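Waffle towels won't stay folded on open shelf
Household Help > Laundry and Linens

Kirsty Innes
I switched our bath towels to waffle weave in November. They dry fast and I like them, but I can't get a neat stack. I fold in half, in half again, then in thirds, and by evening the pile has slid over. The shelf is open and 9 inches deep, so there's no door to hide it. My old terry towels never did this. Is there a better fold, or should I just buy baskets?

Nawal Helmy
Quit stacking them and roll them. I wash linens for a small guest house in Minville and we gave up on flat piles of waffle cloth years ago. The cells don't line up when you fold, so every layer sits on little bumps and slides.
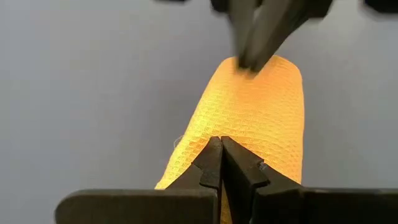

Start with the towel flat and smooth it from the middle out with your hands. Fold it lengthwise in thirds so both long edges end up inside, then roll from one short end, snug but not tight. Stand it on end with the fold at the top, and you get a soft rounded top like the one on the yellow-orange cloth in my photo, with the bottom a bit wider than the top. That wider base helps it stay up. Put the rolls side by side so they hold each other. With 9 inches of depth you can do two rows of hand towels or one row of bath towels. If a roll opens up, it was rolled too loose, so do it over.

One more thing, skip the fabric softener. It makes the cloth limp and the rolls sag.

Derek Sowerby
Baskets. I got 6 of the wire ones and never looked back. Nobody in my house is going to roll a towel.

Kirsty Innes
Thanks both. I rolled the hand towels last night and they're still standing this morning. The bath towels are too fat for the shelf when rolled, so those are probably going in a basket.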